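Wednesday, late afternoon. Sim bench, two-arm bin task.

Picking up where the last entry stopped, with the planner still throwing away good grasps on the bin rims. Found it! The rim frames were being built from the bin's bounding box, and the box includes the rounded corners, so the grasp candidates sat a little outside the real wall. Grulby (our grasp sampler) was then scoring those candidates as misses and falling back to the corners. I switched it to sample along the actual mesh edge and the change is night and day. The planner now has a proper choice of rim grasps for each arm and picks sensible ones.

Second fix, and the one I'm happiest about: both arms now plan in one shared problem. Before this we planned the right arm, froze it, and planned the left around it, which made the left arm take silly detours over the table. Utau takes both goals together and gives back one trajectory with a common clock. Slower to solve on the first call, much nicer motion. The wrists stay calm, and the elbows don't swing out toward the frame posts any more. 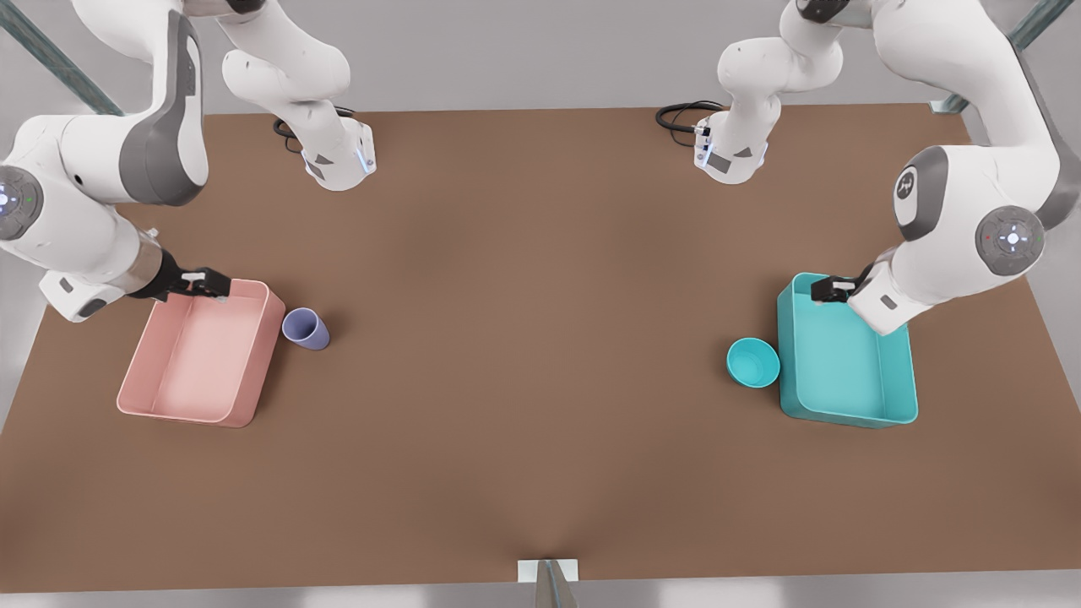 Ran the batch with 100 random bin poses after lunch. 3 failures, all seed-dependent, and two of them look like the same thing: the bin yaw lands where the wrist joint is close to its limit, the solver finds a grasp, and then there's no room left to lift. The third is seed 1459 and I don't understand it yet. The plan is valid, the controller tracks it well, and the contact checker still reports no contact on one finger. I replayed it with the physics step halved and it passed, so my money is on the contact solver. Leaving that seed in the regression set either way.

Notes on the small objects, before I forget. The cup and the bowl are in the collision world as convex hulls. Fine for keeping the fingers clear, but it fills in the openings, so don't reuse those meshes when we get to putting things inside them. Ait Ali has the decomposed versions in the asset branch; they load, but I haven't timed them with two arms in the problem.

Color matching between the object and its bin runs off the segmentation labels for now. The perception node from Clandidberg is wired up behind a flag and publishes masks at a decent rate. I really want to see how it copes with the bowl against the turquoise bin, where the colors are so close. If it can split those two I'll be thrilled.

To do:
- add a joint margin term to the grasp score (start with 2 degrees and tune)
- rerun seed 1459 with contact logging on
- time Ait Ali's meshes
- turn on the mask flag and save the overlays
- merge the rim sampler, it's ready

Leaving the batch running overnight with the gripper force turned down a notch.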